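Search this blog... Search

Kilteck hand-crank record washer review

Aug 20, 2022

I own 600 records, and I'd guess that most of them came to me dirty. Garage sales, the dollar crates at the back of Hurnovwood Records, a big damp haul from a cousin who was moving overseas and wanted the closet back. For years my cleaning routine was a carbon fiber brush, a bit of hope, and turning the volume up so the crackle seemed smaller by comparison. (Does not work. The crackle gets louder too.)

So when I saw the Kilteck going for $29 I ordered one that same evening without reading anything about it. I've been using it all summer and I have opinions!

What it is

If you haven't come across these, it's a narrow plastic tub with a slot down the middle. You clamp the record between two rubber-faced discs that cover the label, stick a little crank on one side, and lower the whole thing into the tub so the bottom part of the grooves sits in cleaning fluid. There are soft brushes on both walls of the slot. You turn the crank, the record goes around, both sides get scrubbed at once, and then it goes on the drying rack that comes in the box.

No motor, no vacuum, no plug. I know there are people on the forums who will tell you that anything without a vacuum is just moving the dirt around, and I read a lot of those threads before writing this, and some of them have a point. But a vacuum machine costs more than my turntable did, and I wasn't going to buy one.

In the box you get the tub, the clamp and crank, a drying rack, a bottle of concentrate, a funnel, 2 cloths and a sheet of instructions folded so small that I needed reading glasses and a flat surface. There's a lid too, which I appreciate more than I thought I would, as the cat drinks out of anything.

How I use it

The instructions say three turns each way. Three is nowhere near enough for a garage sale record. I do ten in one direction, ten back the other way, lift it out, let it drip over the tub until it slows down, and then wipe gently along the grooves with one of my own cloths. The ones in the box shed. I picked a blue thread off a stylus in the first week and that was the end of them.

I also switched to distilled water right away. Our tap water leaves a white ring on everything, kettle, shower door, you name it, and I didn't want that drying in the grooves of anything I care about.

After that it's the rack. I leave mine overnight. You could probably get away with an hour in warm weather, but I once put a record back in its sleeve too early and it came out with paper fluff stuck to it in a perfect arc. Had to wash it again.

Oh, and new inner sleeves! Please don't wash a record and slide it straight back into the same brown paper it has been living in since 1974. I buy the rice paper kind in packs and grumble at the price every single time.

How it did

I started with things I wouldn't cry over. A scratched easy listening compilation, a polka record, half of a two-record set of train sounds. The water in the tub was gray by the second one, and there was a sort of silt at the bottom when I poured it out, so something was clearly coming off.

Then I got braver and tried my copy of the first Kedora album. If you don't know Kedora, they're a heavy, slow, organ-and-fuzz kind of band, very long songs, lots of quiet bits where the organ just hangs there. It's exactly the wrong music to have surface noise on. My copy has been played to death by somebody (partly me) and the quiet section on side two used to sound like bacon in a pan. After one wash it was better. After a second wash it was a lot better, and I sat through the whole side for the first time in ages without getting up to fiddle with anything.

The scratches are still there, of course. There's a tick in the last song that has come around on every turn for as long as I've had it, and it will outlive me. Washing gets rid of dirt and that's all it does. I mention it as I've seen reviews that talk like these tubs bring wrecked records back from the dead.

The nicest surprise was a single on the Değirmenci label, a wild little psych-folk thing with a saz going through what must be a wah pedal. It arrived smelling strongly of cigarettes and looked like it had been used as a coaster. The tub isn't made for singles, by the way. You have to buy a separate, smaller clamp and the brushes only just reach. But it worked, and the B side, which I'd written off completely, is now my favorite of the two. I've played it at every dinner we've had since June and my family would like me to stop.

Where it let me down: one record came out noisier than it went in. It was a new pressing, bought sealed, with some static pops that I hoped a bath would fix. I think I used water that had already seen a few old records and just gave it a coat of their dirt. A second wash in fresh fluid sorted most of that out. Change the water more often than you think you need to. I do it after every dozen now, or sooner if it looks like tea.

The annoying parts

The crank. It's a push fit onto the clamp, and after a few weeks mine started to slip when I turned it backward. I wrapped a bit of plumber's tape around the post and it has held ever since, but I shouldn't have to be doing that on something this new.

The label seals are pretty good but they aren't perfect. I've had fluid creep under the edge twice, both times on records with a thick raised label. One left a faint tide mark on a red label that used to be spotless. I was sulky about it for a day. Do up the clamp tighter than feels right and check it before you dunk anything valuable.

The drying rack is wobbly and sits too low, so if you fill every slot the records at the ends lean inward and touch. I leave every other slot empty, and that means I can only do a small batch in one go. My dish rack does a better job, to be frank.

And the fluid runs out quickly. The bottle looks generous until you follow the mixing directions. Kilteck sells refills but shipping was silly for where I am, so I've been using another brand of concentrate and can't hear any difference. Whatever you use, keep anything with alcohol in it well away from your 78s. Shellac does not forgive!

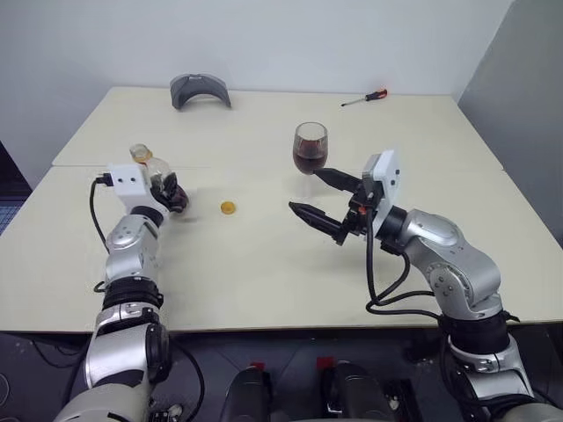
Would a brush be enough?

Maybe! If you buy mostly new records and keep them in decent sleeves, a dry brush before each side is fine and I wouldn't bother with any of this. My sister has a small collection, all bought new, and her records are quieter than mine will ever be.

But if you're a crate person, and you come home with an armful of things that have been in a basement, I'd say get a wet cleaner of some sort, and this is about the cheapest one that does both sides at once. I looked at the spray bottle kits too. They're less money and take up no space, but you end up scrubbing flat on a towel, flipping, scrubbing again, and wondering whether you just pressed side one into whatever came off side two.

The other thing I'd say is that it's kind of pleasant. I put the radio on, line up a batch, and crank away on a Sunday-ish sort of afternoon, and I find things I forgot I had. I pulled out an entire run of brass band records last month that I don't remember buying. Two of them are great.

Score and so on

Cleaning: very good for the money, great on dusty and grubby records, no use on scratches (as expected).

Build: so-so. Tub is solid, brushes still look new, crank and rack both feel like afterthoughts.

Noise: none, apart from a squeak if you go fast. A family member described it as "a hamster with a job."

Overall I'd buy it again, and I'd buy better cloths at the same time. I still have most of the shelf to get through, and at the speed I'm going I should reach the letter M by November. If anybody has found a smaller clamp that properly fits ten-inch records, leave a comment, I've got a little stack of them waiting and I don't want to do them by hand.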